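Does a Robot Really Take the Boring Jobs?

Grown-ups who sell robots like to say one sentence over and over. It goes like this: "Robots do the boring jobs so people can do the interesting ones." You may have heard it on TV, or on a school trip. It sounds great. But is it true? Let's check it the way you would check a friend who says he can eat 28 pancakes.

We'll use a real workplace. It's a repair shop in the town of Ultatdale, and it's called Sleiman. People send in small machines that have stopped working, and the workers at Sleiman fix them and send them back. Before December, 23 people worked there, and every one of them used only their own hands and tools. Then the shop got a robot arm. The workers named it Valia.

What is a robot arm?

Forget the robots in movies. A robot arm has no face and no legs, and it can't tell you a joke. It has long stiff parts called links, and between the links it has joints, which bend and turn like your shoulder, elbow and wrist. At the end there is a tool. Often the tool is a gripper, which has fingers that squeeze together. You have five fingers on each hand, and they can feel if something is soft, sticky or about to slip. Many grippers can't feel any of that.

The arm moves because motors turn its joints. A computer tells the motors how far to turn. And who tells the computer? A person does! Keep that in mind, because the people who say "the robot did it all by itself" often leave that part out.

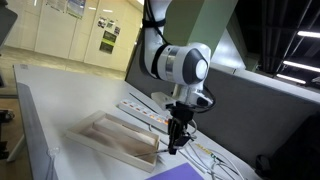 A robot arm at work over a table. Its black gripper is holding a thin, dark rod, and the tip reaches over the edge of an open tray.

Now think about picking up something thin, like a pencil. You do it without thinking. A robot arm has to put its fingers in just the right place, close them, and then move along without bumping into anything nearby. If the pencil has rolled a little to one side, you simply reach a bit farther. A robot may close its fingers on nothing but air, unless somebody has given it a way to notice.

So what changed at Sleiman?

Monique Charpentier has worked at the shop for a long time. Her old job was sorting parts into trays, all morning long. The robot was supposed to take over the sorting, and she was supposed to get the interesting work.

"Some of that happened," she told us. "My wrists hurt less, and I'm happy about that. I also learned how to set up the arm, and I like it. But on my first Thursday with it I spent three hours watching it and putting parts back where it could find them. I wouldn't call that interesting."

Did you notice? The boring job didn't vanish. Part of it turned into a different boring job, and a person still had to do it.

There is a question about money, too. The company that sold the arm, Rondine, told the shop it would sort over 80 parts an hour. When the parts are all the same shape and lined up neatly, Monique says it can. When they come in mixed up, it slows way down. Somebody has to line them up first, and the time that takes wasn't in the sales talk.

Did anyone lose their job? Not so far. But when one worker retired, the shop didn't hire a new person to take his place. That means there is one less job in Ultatdale for somebody who was looking for one. It's easy to miss, as no one was sent home.

Is the robot bad, then?

No. Sore wrists are a real problem, and an arm made of links and motors doesn't get them. But a robot isn't good or kind either. It's a tool, and people choose how to use it. They can ask the workers first, or they can just plug it in.

Questions to ask when someone tells you a robot will make work better:

Who gets the easier day?
Who has to set it up, watch it and clean up after it?
Does anyone get paid more for learning how it works?
What happens when it drops something?
Did you ask the people who were doing the job before?

Try them on a grown-up. If the answer is "Don't worry about that," ask again.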